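フレルトビーについて

2021年8月24日
文:ロシェル・メルカド

フレルトビー(Fleltby)は、企業の社内システムどうしをつなぐデータ連携を調べ、台帳にまとめ、その台帳を使い続けられる状態に保つ仕事をしている会社です。システムの開発は請け負っていません。パッケージ製品の販売代理もしていません。お客様の社内にすでにある連携について、どのシステムからどのシステムへ、どの項目が、いつ、どの方式で渡っているのかを確かめ、読める文書にすることが業務のほとんどを占めます。

社員は39名です。内訳は調査担当、台帳の編集担当、ツールの開発担当、それに管理部門で、人数がもっとも多いのは調査担当です。本社はブラッドトン(Bradton)にあり、調査期間中はお客様の事業所に席をお借りして作業することもあります。

会社の始まり

創業者のサデウス・ハッチンスは、もともと製造業の情報システム部門で夜間バッチの運用を担当していました。受注データを在庫システムに渡す処理が止まったとき、どこに連絡すればよいのかが文書に書かれておらず、前任者の手帳の写しを頼りに復旧するということが何度かあったそうです。その後、同じ部門にいたミロスラヴァ・クラヴェツと一緒に、連携の一覧を表計算ソフトで作り始めました。送信側、受信側、ファイル名、文字コード、起動時刻、再送の可否という列は、現在の台帳の様式にもほぼそのまま残っています。

一覧を取引先に見せたところ、同じものを作ってほしいという相談があり、2人で独立して受けた仕事が最初の案件になりました。相談元は物流会社で、倉庫管理システムの入れ替えを控えていました。入れ替えの対象になるシステムの仕様書はそろっていたものの、周辺のシステムが倉庫管理側のどのテーブルを直接参照しているかは記録がありませんでした。データベースの接続ログを集め、担当者に聞き取りをして、参照元をひとつずつ特定していく作業でした。当時の報告書の構成は、いまも新入社員の研修で教材に使っています。

社名のフレルトビーは、最初に借りた事務所のあった通りの名前から取りました。登記の際に綴りをどうするかで迷いましたが、標識の表記に合わせています。

業務の内容

連携調査

調査は、資料の収集、機械的な抽出、聞き取りの順に進めます。まず、お客様の手元にある設計書、ジョブ定義、ネットワーク構成図、過去の障害報告をお預かりします。内容が古くても構いません。古い資料には廃止された連携が載っていることが多く、廃止されたはずの処理が動いているかどうかを確かめる手がかりになります。

次に、ジョブ管理ツールの定義、ファイル転送のログ、APIゲートウェイの設定、データベースの権限表などから、実際に動いている連携の候補を抽出します。抽出した候補は資料と突き合わせ、一致したもの、資料にしかないもの、ログにしかないものに分けます。聞き取りの対象は主に後の二つです。

聞き取りでは、業務部門の方にも時間をいただきます。月末に担当者が手作業でダウンロードし、別のシステムにアップロードしているファイルは、ログの上ではただの利用者操作に見えるため、情報システム部門だけに伺っても出てきません。手作業の受け渡しも連携として台帳に載せます。この扱いについてはお客様からご意見をいただくことがありますが、システムを入れ替えるときに影響を受ける点は自動処理と同じですので、様式を分けずに記録しています。

台帳の編集

調査の結果は、そのままでは台帳になりません。同じシステムが部門ごとに違う名前で呼ばれていたり、旧会社名の略称がサーバー名に残っていたりします。編集担当は、お客様と相談のうえで正式な呼び名を決め、別名を登録し、各連携の説明文を書きます。説明文は一件あたり数行に収め、送る側の業務と受ける側の業務が何であるかを最初の一文に書くことを社内の決まりにしています。

項目単位の対応表を作るかどうかは、案件によって異なります。すべての連携で項目対応まで調べると期間が長くなるため、入れ替えの対象になる連携、個人情報を含む連携、金額を渡す連携に絞ることをお勧めしています。残りの連携については、レイアウト定義の保管場所を記録するところまでを標準の範囲としています。

台帳には確度の欄があります。ログと聞き取りの両方で確かめたもの、片方だけで確かめたもの、資料に記載があるだけのものを区別します。納品の時点ですべてが最上位の確度になることはまれで、残ったものは未確認の理由を添えてお渡しします。

プロスポート

プロスポート(Prosport)は、台帳を登録、検索するために自社で開発したツールです。最初は社内の作業用に作りましたが、納品後も同じ画面で見たいというご要望が続いたため、お客様にもお使いいただけるようにしました。台帳の編集、変更履歴の参照、影響範囲の一覧出力ができます。連携の線を図にして表示する機能もありますが、件数が増えると図は読みにくくなりますので、普段の業務では一覧と検索をお使いになる方が多いようです。

今年7月の更新で、変更申請の機能が加わりました。システムの担当者が連携の変更予定を登録すると、受信側の担当者に確認依頼が届き、双方の確認が済んだ時点で台帳に反映されます。以前は弊社の編集担当が月ごとにまとめて反映していた作業です。

これまでに台帳へ登録した連携は約4000件です。このうち一社で1000件を超えるお客様もいらっしゃいます。件数が多いお客様では、全社を一度に調べる方法をとらず、会計、販売、人事といった業務の区切りごとに調査を分けています。区切りをまたぐ連携は両方の調査で見つかりますので、後から行う調査で先の記録を照合し、食い違いがあれば両方の担当者に確認します。
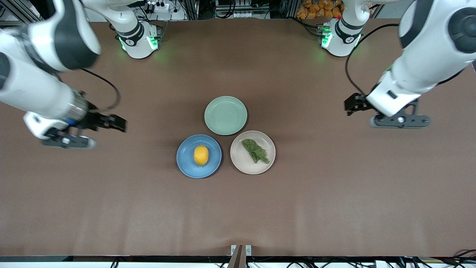
ズザナ・コウベクによれば、台帳を受け取った直後の半年がいちばん大事で、その間に一度でも実際の変更作業で台帳を引いた部署はその後も更新を続け、引かなかった部署の記載は翌年には古くなっているとのことです。納品の報告会よりも、最初の変更案件に同席してもらったことのほうが役に立った、という話もありました。

こうしたご意見を受けて、現在の契約には納品後の同席支援を含めています。台帳をお渡ししたあと、実際の変更案件の打ち合わせに調査担当が加わり、影響を受ける連携を台帳から拾う作業を一緒に行います。対象の案件はお客様に選んでいただきます。小さな項目追加でも差し支えありません。

台帳の保守

保守契約では、更新の受け付け、確度の見直し、年に一度の棚卸しを行います。棚卸しでは転送ログをもう一度抽出し、台帳にない連携と、台帳にあるのに動いていない連携を洗い出します。動いていない連携は、廃止されたのか、年次処理のように動く時期が限られているのかを担当者に確認してから区分を改めます。年度替わりにだけ動く処理を誤って廃止扱いにした例が過去にあり、それ以来、ログに記録がないというだけで区分を変えることはやめています。

お客様が自社で保守をされる場合は、編集担当が手順書を作り、引き継ぎの期間を設けます。手順書には、別名の登録基準、説明文の書き方、確度を上げ下げする条件を載せます。弊社との契約が終わったあとも台帳はお客様の資産として残り、プロスポートを解約された場合でも、全件を区切り文字形式のファイルで書き出してお渡しします。

社内の体制

調査は、調査担当と編集担当が組になって進めます。聞き取りには原則として両方が出席し、調査担当が質問をして、編集担当が記録を取ります。記録は翌営業日のうちに相手の方へお送りし、誤りがないかを見ていただきます。専門用語や社内の略語は、聞いたとおりの形で残し、編集の段階で整理します。

調査部門の責任者はバレット・キンタニージャです。金融機関の勘定系の保守を経て入社し、汎用機のジョブ制御言語やコボルの資産を読む案件を長く担当してきました。汎用機を含む連携は件数としては減っていますが、入れ替えの直前に調査のご依頼をいただくことが多く、読める者を社内で育てる必要があります。若い担当者向けに、終業前の時間を使ってソースの読み合わせを続けています。

ツールの開発はクラヴェツの部門が受け持っています。開発担当も入社後の半年間は調査の案件に入ります。台帳のどの欄が埋まりにくく、どの画面で作業が滞るかを知ったうえで開発に移るためです。

品質の確認は、案件に加わっていない社員が行います。納品前の台帳から抜き出した記載について、根拠となるログや記録をたどれるかどうかを調べ、たどれないものがあれば編集担当に戻します。戻った記載の傾向は全社で共有し、様式や手順の改訂に使います。

協力会社

ログの抽出に使う収集プログラムの一部は、ザボー(Szabo)と共同で整備しています。ザボーはファイル転送とメッセージ連携の基盤構築を専門とする会社で、弊社の調査で見つかった連携について、作り直しや方式の統一をご希望のお客様にはご紹介することがあります。紹介にあたって手数料は受け取っていません。構築の会社をどこにするかはお客様のご判断によるもので、すでにお付き合いのある会社があれば、そちらへ台帳の読み方をご説明します。

情報の取り扱い

調査ではお客様の設定情報やログをお預かりします。お預かりした資料は案件ごとに分けた領域に保管し、その案件の担当者以外は参照できないようにしています。ログに個人情報が含まれる場合は、抽出の時点で該当の列を落とします。データの中身そのものは調査に必要ありませんので、件数、時刻、項目名が分かる形でご提供いただければ足ります。契約の終了後は、合意した期日までに資料を消去し、消去の記録をお送りします。

パスワードや鍵の文字列が設計書に直接書かれていることがあります。見つけた場合は複製を作らず、該当する箇所だけをその日のうちにご連絡します。
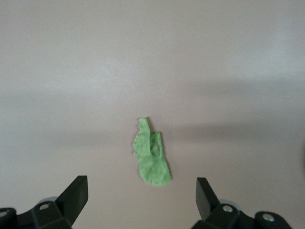 システムの数が少ない会社でも依頼できますか。

ご依頼いただけます。件数の下限は設けておらず、会計と販売管理のあいだの連携だけを調べた案件もあります。その場合は聞き取りの回数を減らし、対応表の作成を中心に見積もりをお出しします。

ご相談から契約まで

ご相談をいただくと、まず調査部門の担当者が伺い、調査の目的を確認します。入れ替えの準備、合併に伴うシステム統合、監査への対応、担当者の退職に備えた文書化など、目的によって必要な確度と項目の細かさが変わります。目的がはっきり決まっていない段階では、一つの業務だけを選んだ予備調査をご案内しています。予備調査では候補の抽出までを行い、聞き取りに入るかどうかはその結果をご覧になってから決めていただけます。

見積もりは、対象システムの範囲、ログの入手方法、聞き取りに応じていただける部署の数をもとに作成します。連携の件数は調査前には分かりませんので、件数に応じた単価は設定していません。調査中に対象外のシステムとの連携が見つかった場合は、相手先の名前と方式だけを記録し、詳しく調べるかどうかを別途ご相談します。

採用

調査担当と編集担当を募集しています。調査担当には、ジョブ管理またはデータベースの運用経験があることを条件としています。編集担当はシステムの経験を問いません。これまでに、マニュアル制作、図書の目録作成、貿易事務などの仕事から移ってきた社員がいます。選考では、実際の様式に沿って短い説明文を書いていただく課題があります。使用する資料は弊社で用意したもので、事前の準備は不要です。

お問い合わせは、ブラッドトン本社の総合窓口で受け付けています。調査中のお客様からのご連絡は各案件の担当者へ直接お願いいたします。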